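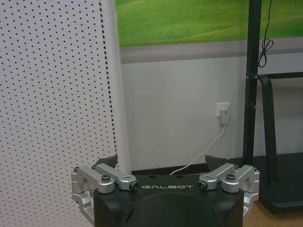 Cleaning Up a Room: Where Does It All Go?

Kids' Corner > Home and Helping Out

Print this page | E-mail this page

A floor collects things. Toys get put down in the middle of a game, a bottle rolls away, and soon there is no clear place to walk. Cleaning up means giving each thing a place to be.

First comes sorting. Pick up one thing and decide — does it stay or is it trash? Toys stay. Torn wrappers and used paper cups usually go. If you are not sure, ask a grown-up.

Trash goes in the wastebasket. Many wastebaskets are made of metal mesh, a sheet full of tiny openings. Small crumbs and drips would fall right through, so people line the basket with a plastic bag. The top of the bag folds over the rim, and that fold helps keep it from sliding down inside.
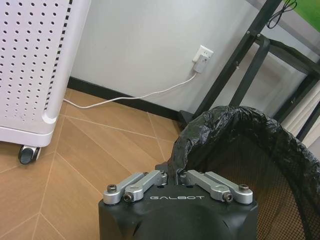 What about the floor?

Start at one wall and work toward the door. Small toys are easy to step on, so pick those up early. Look for power cords too. Leave them plugged in and walk around them — a grown-up can move a cord if it is in the way.
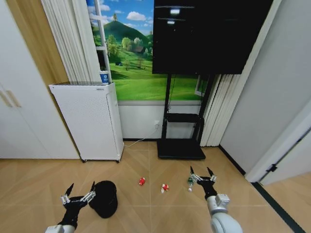
When the floor is clear, it can be swept. Set a timer for 10 minutes and see how far you get. Whatever is left can wait for the next turn.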